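About Ciston
Pale cylinders on pale wood
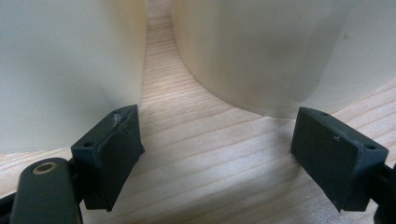
Who we are
Ciston is a small workshop and shop run by Niamh Coughlan and Efthymia Petridis. We make plain cylindrical containers for the home, in cream and off-white, and sell them one at a time or in sets. Niamh does the making. Efthymia looks after the shop, the orders and this website.

How we started
Niamh began with a single shape, a straight-sided container for her own kitchen counter. Friends asked for the same one, then for a wider one. The first batch to go on sale was 18 pieces and it took most of a winter to finish. We moved into our present space in December, when the spare bedroom could no longer hold the shelving.

What we make
The range is called Mornico. It comes in 2 widths and a choice of heights. All of it has a matte surface and no pattern. We tried a gray and a dark blue some years ago and dropped both. Customers kept buying the cream.
Every piece is looked over on a light wood surface before it is packed. Small specks and slight changes in tone are normal and we do not treat them as faults. Chips and cracks are faults, and those pieces are not sold.

Orders for shops and cafes
Liam Mac Mathúna handles trade orders. The largest we have taken was 200 containers for a group of cafes. Please allow extra time for anything over 50, and send Liam the heights you need along with your delivery address.

Visiting
The shop is at 143 Scanlon Road, on the ground floor. Ring the bell at the side door if the front is locked. We open at 10 a.m. and close at 4 p.m. Parking is on the street. Seconds are kept on the low shelf by the counter and are sold only in person.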